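Bamance Moves Its Seats Up 3 Inches, Invites Drivers Over 40 to Come Back

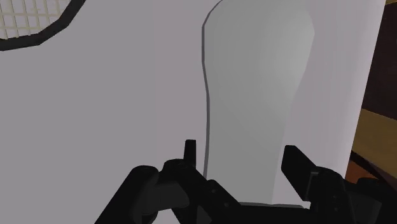
Bamance, the small-batch roadster builder, will begin deliveries in November of the Tahiri, a two-seat convertible that a grown adult can enter without removing a jacket, a belt or anything else of value. The car replaces the Umitz, which was admired by reviewers, loved by its owners and cursed by their knees. The biggest change is the seat, now mounted 3 inches higher and built around a new backrest.

"We used to tell customers the Umitz was driver-focused," said Cempaka Pangaribuan, head of design. "What we meant was that we had focused on one driver. He was short and he did yoga."

The door opening is longer, the sill is lower, and the steering wheel tilts out of the way when the ignition is off. The footwell has room for a left foot to rest somewhere other than on top of the right one. Bamance has also added a cup holder, after a debate inside the company that lasted longer than the development of the gearbox.

Purists can relax, or at least try to. The Tahiri still sends its power to the rear wheels through a manual transmission, and the roof is still folded by hand. Curb weight has gone up by 34 pounds, most of it in the seats and doors - the cup holder has been cleared of blame.

"You feel the road the way you did before," said Wenjie Duan, who leads chassis development. "You just feel it through a cushion."

The first year's run is limited to 300 cars, all built at the company's Durunau plant. Owners of an Umitz will get first pick of build slots, along with a seat fitting at the factory. Fittings take 40 minutes and include coffee, served in the car, for obvious reasons. Buyers can choose a firm or standard cushion. There is no sport cushion. Bamance tried one, and the test team asked for it to be taken away.

Orders open November 1, 2018, through Bamance dealers. Pricing will be announced the same day. Test drives can be booked at the same time, and drivers are welcome to bring a passenger, who will also fit.

Media contact: Ratih Ginting, Bamance Press Office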